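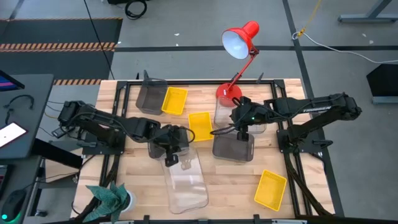

Two robot arms at a workbench, with yellow baskets and gray bins between them.

Tirkham is bringing bench robots to its packing team this July, and we could not be happier to share the news with all of you! Everyone on the team keeps their job and their hours, and the 106 people who spend their days sorting small parts will get paid time to learn how to set up and run the arms. "My wrists are looking forward to it," said packing lead Bernadette Breathnach.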